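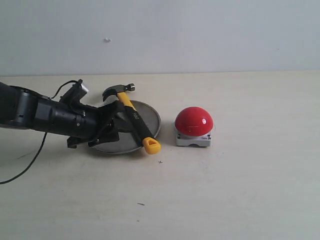 Fig. 1. Round shallow tray, grey metal, dull brushed surface, slightly raised rim.

Everyday Metalwares -- Session 2 notes
Handout for the evening group, 02/03/2022
Tutor: Sneha Pant

Typed up fast from my own notes so please forgive gaps. Bring to next session, we'll carry on from the pewter bit. If you missed session 1 get the notes from Umut Baysal, he has the spare copies.

What we're covering
Flat and shallow wares: plates, dishes, trays, salvers, chargers. What they were made of, how they were made, how the surface got the way it is, what people did to them afterwards. Hollow ware (jugs, pots, tankards) is after the break in April.

Words first, people mix these up

Charger -- large flat dish, for carrying meat to table. Later just a big decorative plate.
Salver -- flat, often on small feet, for handing things round. Letters, glasses, visiting cards.
Waiter -- old dealer's word for a small salver. Still turns up in sale catalogues.
Tray -- loosest word of the lot. Usually taken to mean handles or a gallery round the edge but plenty have neither.
Paten -- church use only, the plate for the bread. Don't call a kitchen dish a paten in your essay (someone did).
Booge -- the curved part between the flat bottom of a plate and its rim. Pewter collectors use it all the time. Sometimes spelled bouge.
Gallery -- upright border, often pierced.

Shape doesn't settle the name. Use does, and very often we don't know the use. When stuck write "shallow dish" and the diameter.

Materials

Pewter. Mostly tin, with something added to harden it -- copper, antimony, or lead in the cheaper stuff. Melts low, so cast in moulds, then turned on a lathe to clean up. Soft. Scratches under a knife, dents if dropped, sags if left near the fire. Old plates went back to the pewterer as part payment for new ones and were melted, one reason so much early pewter is gone. The moulds were the expensive part. They were brass or bronze, shared, lent, left in wills.

Colour: new pewter was bright. The dark grey look people like now is age, and a lot of Victorian collectors hated it and scrubbed it off. Worth remembering when you read an old description that says "silvery".

Britannia metal. Also mostly tin, with antimony and a bit of copper, no lead. Could be rolled into sheet and then stamped or spun. So thinner, lighter, quicker to make. Often plated with silver later on. Looks like pewter to most people, and dealers sell it as pewter.

Brass and copper. Trays hammered up from sheet, or later cut from rolled sheet and pressed. Copper for food needs tinning on the inside. Tinning wears through and has to be redone. Travelling tinners did this, in some towns they still do. Nevzat Dursun's grandfather was one and he has offered to bring in a tinning pan and wiping cloth for session 4.

Tinplate. Iron or steel sheet with a coat of tin. Cheap, light, takes paint well. Japanned trays (black or red varnish, baked on, then painted or gilded) are mostly this. Rust starts wherever the coat is broken, look at rims and underneath first.

Silver and plate. Not our subject really but you need Old Sheffield Plate for comparison: silver fused on to copper, rolled out together. Edge is the giveaway, makers covered it with silver wire or a lapped border so the copper line wouldn't show. Electroplate replaced it, silver laid on after the thing was made so no line at all.

Aluminium. Dearer than most people expect when it first came out, treated as a luxury. Then a cheaper way of getting it from the ore was found and it dropped into the kitchen. Spun and pressed dishes by the cartload between the wars. Very light in the hand. Goes chalky in strong soda, so never in with the oven trays.

Stainless steel. Chromium is what does it, forms a thin skin that heals itself. Hard to work at first, cutlery came before dishes. Brushed or satin finish becomes the usual thing for canteens and hospitals, hides scratches better than a mirror polish.

You can't name a grey metal by colour alone. Weight, magnet, edge, underside, marks. Tin, pewter, aluminium, stainless and worn plate can all look alike across a table.

How a shallow round dish gets made

Casting. See pewter. Look for: lathe rings on the back, same thickness most of the way across, mark struck afterwards.

Raising and sinking. Hammer work. Sinking = hitting from the inside into a hollow. Raising = from the outside over a stake. Flat dishes are mostly sunk. Metal goes hard as it's hammered and has to be annealed (heated, let go soft) before carrying on. Hammer marks smoothed with a flat-faced planishing hammer. A good planisher left almost nothing to see.

Spinning. Disc of sheet held against a former on a lathe, pushed down over it with a long tool while it turns. Leaves very fine rings. Quick once the former is made. The Stamham works went over to this for nearly everything, and the day book we looked at has one spinner, down as Cassim (no relation as far as Prasanna knows), put down for 400 dishes against a single order. The same book has a hand raiser on 36 in the same stretch, though his were bigger.

Pressing / stamping. Sheet between two dies in a press. Rim, curve and any pattern in a blow or two. Needs heavy kit and a long run to pay for the dies.

Rims
Three reasons to do somthing to a rim: stiffness, safety, looks. Thin sheet with a raw edge cuts and bends. So it's turned over, or rolled round a wire (wired edge), or just turned up a little. A small lift all round makes a flat disc a good deal stiffer than you'd think. Try it with card -- wet the edge, crimp it up, let it dry, then press the middle.

Cast rims can be thickened in the mould. Reeded rims = fine lines, either cast in or turned on the lathe after. Multiple reeds are earlier than single reed on English plates, as a rule, with plenty of exceptions. Plain rim later again. Broad rim = wide flat border, a fashion for a while, heavy and costly.

Surface
Terms you need:
Polished -- mirror or near it. Buffed with finer and finer compound.
Brushed or satin -- fine scratches, on purpose, usually all in one direction or in circles.
Matt -- no shine. By acid, blasting, or just years of scouring.
Patina -- what time leaves. Collectors' word, use carefully. Some patina is dirt.

Scouring wears things. Sand, brick dust, rushes (horsetail has silica in it, was sold in bundles for this). A much scoured plate loses its marks, so missing marks don't mean there weren't any.

Knife cuts on a plate are evidence, don't polish them out! Shows it was eaten off and not hung on a wall. On trays look for ring marks from cups and rubbing where the hands went.

Marks
Touch mark = the maker's own, pewter. Usually on the back, sometimes on the front of the rim early on.
Hallmarks proper are silver (and gold). Pewterers often struck rows of small marks that look like hallmarks, the silversmiths complained and it made no difference.
Ownership marks -- triads of initials, surname on top, husband and wife below. Nice for dating if you can find the wedding.
Catalogue numbers -- stamped, 19th century on, tell you the pattern.
Trade names like Areck on later sheet ware are sellers' names. The seller may never have owned a press. Check before you write "made by".

Looking after them
Dry store. Not newspaper, not rubber bands, not felt that smells. No oak drawers for anything with lead in, the acid in the wood turns it to white powder.
Clean hands or gloves. Both hands, under the dish, never by the rim.
Warm water and a drop of washing up liquid does most jobs. Dry straight away. No dishwasher for pewter, tinplate or plate.
Stack with tissue between, big ones at the bottom.
No acid food in anything old. Vinegar, lemon, tomato. Don't eat off old pewter at all.

Question from last week
Nevzat Kurtuluş asked if trenchers count. Wooden ones, and bread before that. They do for the history of the table, and metal plates take over from them in the better off houses and then lower down. Inventories often list both together, wood for the servants, pewter for the family. I've put an extract from the Yalçınkaya transcripts in the folder, its mostly kitchens and sculleries, read the entries for the buttery.

For next time
Bring one shallow metal dish from home, any age. Baking tray is fine.
Weigh it. Measure across at the rim and at the base.
Draw the section (slice through the side). Pencil. Show how the rim is finished.
Write down what you think it's made of and what made you think so. A magnet helps, I have 2 spare if you haven't got one.
Read the chapter on lathe work, skip the tables.

Essay titles go up on Jirnix after the weekend. Anyone wanting to do church plate see me first as the reading is harder to get hold of. Room is the same but door code has changed, ask at the desk.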